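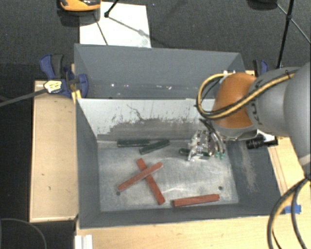

Red bars, green bars and the bin at Pilness, with the gripper over one of the green ones.

I'd been warned by email that I would be bad at this, and Inna Horobets was quite right. Ten minutes into my visit to Pilness I had the arm hovering over entirely the wrong bit of the bin, and she was being very kind about it.

"Everyone goes too far left," she told me. "You're looking at a screen and your hands want to do what they'd do at home. Give it a bit."

Inna runs the teaching sessions here, which means she spends most of her working day steering a robot arm by remote control so that it can learn to do the steering itself. The job is picking bars out of a divided metal bin. It sounds dull (she says it can be) but I found it weirdly gripping, pardon the pun.

"One go from start to finish is a demonstration," she said. "We wanted 200 before we trained anything. Then Jinlong looked at the results and said, lovely, now could I have 1,000?"

Jinlong Mao, at the next desk, didn't look up. "I did say please."

I asked why so many. They're bars! Surely you pick one up and there you are?

"On their own, yes," Inna said. "But look, those two red ones are crossed. You want the top one first, and if you grab it near the crossing you drag the other one along. I don't think about that, I just do it. The robot only has what I did to go on, so if I'm sloppy it learns sloppy."

The green ones up against the divider are the ones she moans about. There's a wall right behind them, so the fingers have less room, and she comes in slower there. She reckons she can tell her own demonstrations from Jinlong's just by watching the arm. His are quicker. Hers, he says, are "more polite".

They did try the other way back in March, holding the arm and walking it through the movement by hand. Did she like it?

"I loved it for big moves. You feel where it's going. But for the last little bit, closing on the bar, I was leaning over the bin and my own arm was in the way of what I wanted to see. And my shoulder hated me."

So it's remote control for the fiddly work, in batches of 20, and then she makes herself stop for tea. "I get cocky after that and start cutting corners. Those ones I bin."

And does the robot ever do something she didn't teach it?

"It pauses," she said, laughing. "Before it goes down, a tiny stop. I was cross about it for a week, and then I watched myself back. I do that. Every single time."

Before I left she let me have one more try. I went too far left.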